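Learning to keep a handwritten notebook again

For many years I wrote everything on the computer. My shopping lists, my letters, the words I wanted to learn in English, all was in one long file with no order. When we moved to Govberg in July I bought a paper notebook at the station shop, only to have something to do on the train. It has 122 pages and a gray cover, and I am now close to the end of it.

My handwriting was terrible at first. In school we learned to join all the letters, and I was quite good, but the hand forgets. After one page my fingers hurt and the letter "r" looked the same as the letter "v". I wrote to my old friend Nadège Ferrand and she answered that she could not read the name of my street. So I decided to practice every evening, 14 lines, before dinner.

I did not follow a method. I copied recipes, the weather, and sometimes a part of a song. On some evenings I was tired and the lines go down the page like a road on a hill. I did not tear these pages out. I like to see them now, especially one from the week when the heating was broken and I wrote with gloves on.

A few things I noticed about pens. The cheap ballpoint is fine for lists but it makes me press too hard. The fountain pen, a present from Jacqueline Coste when I left my job in Solberg, is much lighter, but it leaks if I carry it in my bag. My left sleeve has a blue spot which will never leave. Pencil is pleasant and quiet — I use it for words I am not sure how to spell.

The English words are the best part. On the right page I write the word, and on the left page I write where I met it. "Drizzle" is from the radio. "Stubborn" is from my neighbor, who was speaking of her door and not of me, I hope. On the computer I collected hundreds of words and learned very few. With the notebook I remember even the color of the ink.

I also changed the place where I write. The desk was too close to the computer and I always looked at the screen. A wooden table is better for me, with no drawers where I can lose the pen.

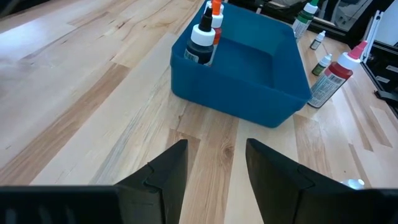 Page last changed: 2 April 2019

I prefer wood with many tones in it, pale and honey and brown together, and I don't mind a few knots. Strong light on it can be a little too much for the eyes, so in the morning I turn my chair.

The next notebook is already chosen. It will be a thinner one, without lines, and I am a bit afraid of that. Nadège says I should put a lined sheet under the page, as her mother did for letters. I will try it with the first recipe, the onion soup, which I have copied three times already and still not cooked.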